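Since March I am reading the parish books of Villanueva in the evenings, and my eyes are tired, but I want to write this down before I forget how I got here.

My grandmother always said that her father, Wálter Cusi, came to the town with 3 brothers and a mule. In the baptism book I found only one brother. He is on page 404, in a very small hand, and the priest wrote the surname as "Cussi" there and "Cusy" two lines later. For a long time I searched only with the correct spelling, so I lost many weeks.

The second surprise is the age. At his marriage Wálter says he is 30. By the baptism he should be 38. I don't think he lied. Perhaps he did not know, or the clerk wrote what he heard through a door.

I also asked the land office in Trorkurmont for the sale of the house. They answered politely that the folder is missing - the index has the name of the buyer, Rosaura Paucar, and nothing more. If she was a cousin, as my aunt believes, then the sale stayed inside the family and the story about the debt is wrong.

Next I will read the burials.

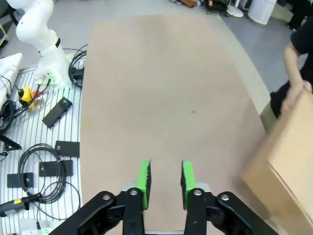
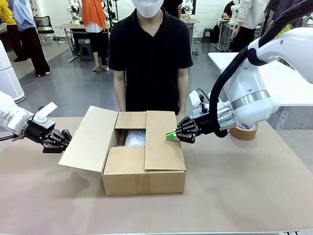
Oğuzhan Akgül wrote to me after the last post that I should look at the godparents before the burials, as in small towns the same families stand for each other again and again, and a missing brother often appears there first.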